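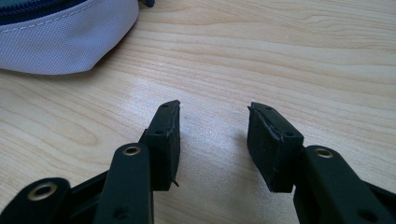 Can an online shop send me to arbitration if I never signed anything?

It can in many cases, if the shop showed you its terms clearly and you did something that counts as agreeing to them, for example pressing a button next to a notice about the terms.

I learned this in March, when I had a disagreement with Flusby about a subscription I had canceled. They continued to charge me for two more months. I wrote to them four times, very politely, and the last reply said that any claim must go to arbitration "as set out in Section 6." I did not know there was a Section 6. In the country where I grew up, a contract was a paper, and you put your name at the bottom of it.

So I went back and read the terms from the beginning. It took me almost a whole evening with a dictionary, although the words were mostly not difficult. The sentences are only very long. I copied the important parts to a notebook in my own words, and I recommend this method to other people who learned English as adults.

What I understood is the following. Courts in the United States often look at how the page was made. If the terms are only a small link at the bottom and you can buy without noticing it, the judge may say there was no agreement. If you must check a box that says "I agree," the company is in a much better position, even when you did not open the link. Between these two there are many pages which are a little of both, and there the decisions do not all go in the same direction.

My Flusby account had a box. I remember checking it.

Then I compared with the other services I pay for. Witia has an arbitration section too, but it lets you refuse by letter in the first weeks after you register. Eris permits small claims court for small amounts, and you have to read until the end of a long paragraph to find it. Asfaw has nothing about arbitration at all, only which state's law applies.

When I looked again, Flusby also had the small claims exception, inside the same Section 6. I wrote to them a fifth message and mentioned it with the exact sentence. I am still waiting for the reply. The filing form for my county is already printed, and I have filled in everything except the date.

I am not a lawyer, and the rules in your state can be different from mine.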